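3.2 Keeping the gripper honest: set-up and upkeep of the Jadoon cell

I'll describe the cell the way I look after it, which is a bit messier than the way we drew it in the proposal. Jadoon is one arm, one two-finger gripper and a small camera at the wrist, all bolted to a bench in the corner of our lab. The arm is on its second set of joint seals. The gripper is on its fourth set of fingertips, and most of this section is about those fingertips, so readers who came for the learning results may want to skip ahead to Section 4.

Our first tips were the square ones that came with the hand. They were fine for blocks and hopeless for anything thin (straps, cords, the corner of a cloth). Mohsin Janjua drew the tapered pair we use now, and we had them made in a slightly rubbery plastic that Berel sells for tool handles. The taper gets into tight places nicely, but it has a cost! A tapered tip has so little face that a very small error in how it's seated shows up as a twist in whatever you pick. With the square tips we could be sloppy for weeks. With these I check them every morning before the first run, usually with a coffee in the other hand.

The check goes like this. I close the hand on nothing at low force and look at the seam from the front. If it's even from top to bottom, I carry on. If it opens towards the base, the left tip has usually crept on its screw, so I back the screw off, press the tip home with my thumb and do it up again. Then I close on a strip of paper and pull. If the paper slides out, the faces need a wipe with a damp cloth, and if it still slides after that I swap the pair and write it in the book.

Over the whole study we logged 3504 grasps and changed the tips 24 times. I'd expected wear to be the main trouble, and for the blocks it was. For the soft items it was mostly creep. Zeeshan Paracha went back through the book in July and found that our twisted pick-ups came in little clumps, nearly always late in the day, when the hand had been working hard and I'd stopped looking at it. After that we added a second check at three o'clock, and I grumbled about it for a week or so and then got used to it.

Zeroing the hand is the other regular chore. The controller remembers where "closed" is, but it remembers it for the old tips, and if you fit a new pair without zeroing again it will either squeeze too hard or stop short. I lost most of a Thursday to this. The hand was stopping a hair short and dropping every strap, and I'd already taken the wrist apart before I thought to look at the number.

For the soft-item trials we dressed the bench with a patterned cloth and a changing handful of household bits, so that the wrist view wouldn't be the same plain surface every time. Leather was the item I liked best for judging the tips, as a folded strap stands up by itself if it's held square and leans over if it isn't. Figure 6 gives the wrist view with a loop in the fingers.
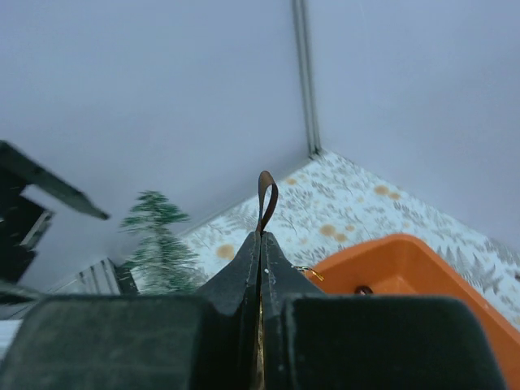
Figure 6. Wrist camera view of the tapered fingertips holding a brown leather loop, with the patterned cloth and orange tray beyond.

I use the same view for a quick look at the seam between runs, which saves walking round the bench. It doesn't replace the morning check, because the camera sits too close to the hand to show the screws. Of the 3504 grasps, 606 were on leather or cord, and those are the ones I'd trust least from the first fortnight, before we had the three o'clock check. We've kept them in the totals and marked them in the tables.

Spare tips live in a tin by the controller, in pairs, held together with tape. Please don't mix pairs. They come out of the mould a touch different from each other, and a mixed pair never closes evenly however long you fiddle with the screws.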